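Pukeck Hall Trades Loaner Crockery for Plastic Cups and Trays

Feb 8, 2023

The drinks table at Pukeck Hall has a new setup. Starting this week, the community building on Delić Street is putting out colored plastic cups for its evening classes and weekend meetings, and canned drinks are being served from trays.

The change follows a winter in which the hall lost much of its crockery to chips and cracks. The old mugs were on loan from the Nastix restaurant next door, which asked for them back when it reopened its upstairs dining room. The hall bought replacements from Zudero, a housewares store in town. The bill came to $298, paid out of the hall's equipment budget.

"We priced new mugs first and they would have cost us $815," said Ya-wen Kwok, who manages bookings at the hall. "These stack, they weigh next to nothing, and the kids' groups can use them too."

Cups are set out upright on oval plates at one side of the table, with the cans kept apart on a tray with a raised rim. Kwok said the raised rim was the main thing she looked for when choosing trays. The cans used to go straight on the tabletop, and anyone reaching across for a cup would send one or two rolling.
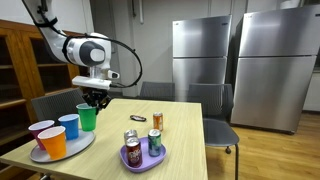
Groups that rent the hall may use the cups at no extra charge. They are asked to rinse them in the kitchen sink after use and leave them upside down on the rack to dry. Plates and trays should be wiped and returned to the shelf under the serving hatch. Anything broken should be written in the book by the door so it can be replaced.

Drinks are sold at cost. The price of a can stays the same as last year, and tap water is free. The hall will go on stocking a mix of sodas, and regular groups can ask for a particular kind when they book. Requests need to be in 2 days ahead, as the shopping is done once a week.

Hot drinks are a separate matter. The plastic cups are for cold drinks only, and groups that want coffee or tea will have to bring their own mugs for now. The hall is looking at a set of insulated cups and expects to decide in March. Kwok said she had received 38 replies to a short survey left on the table last month, and most of them asked for coffee to come back.

The old cupboard where the mugs were kept has been cleared out and will be used for board games and spare tablecloths. Groups that left serving dishes or jugs in it can collect them from the office during booking hours. Items still there at the end of March will be added to the hall's kitchen supplies.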